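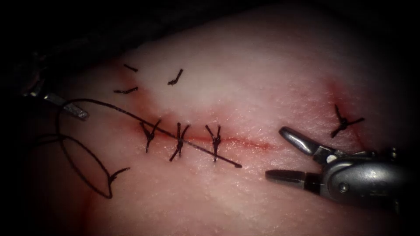 Magsi practice suture thread, black, braided: my review after one month

Rating: 4 of 5
Reviewed by Razia Mohmand

I am in the second year of surgical training and I practice knots almost every evening. My older colleague Mudassar Warraich recommended me the Magsi thread in July, when I complained that my old one, from Plisteo, was slipping on the second throw. I bought the box of 42 packs. It is the dark thread, size 3-0, with the curved needle already attached.

First, the color. It is nearly black, and for learning this is a big help. Against pale or reddish tissue I can see each knot and both of its ends without moving my lamp. With simple interrupted stitches you want to judge if the spacing is even, and with a dark thread one look is enough. My first rows were terrible and I could see exactly where.

Knot holding is the best part. The braid grips well, so the first throw stays where I put it while I prepare the second one. I make three throws and the knot is small and tight. With Plisteo I needed four or five and the knot became a fat ball.

The cut ends are stiff enough to stand away from the knot. Some people don't like this. I prefer it, as the ends are easy to catch with the forceps when I come to removing the stitches. Please cut them short but not too short. In my first week I cut two of them so close that the knots opened when I pulled on the edge.

Now the things I like less. The small pieces that you trim off stick to any moist surface, and you must pick them up one at a time. A smooth thread is easier to clean away. Also the braid drags a little when it passes through the tissue. If you pull fast, it can tear the edge of a thin layer, so go slowly and follow the curve of the needle.

The needle is sharp for the first row, then I feel it getting dull. I use one pack for two short rows and after that I keep the thread only for hand ties on a drawer handle.

The packs open easily, even with gloves on. The printing on them is too small, and the size is written only on one side. I had to mark my box with a pen so I don't mix it with the thicker Rultia thread I keep in the same drawer.

I ordered from the Natau shop on a Wednesday evening and it came after the weekend. The box was a bit crushed but every pack was closed.

I will buy it again for interrupted stitches. For running stitches I am still looking for something smoother.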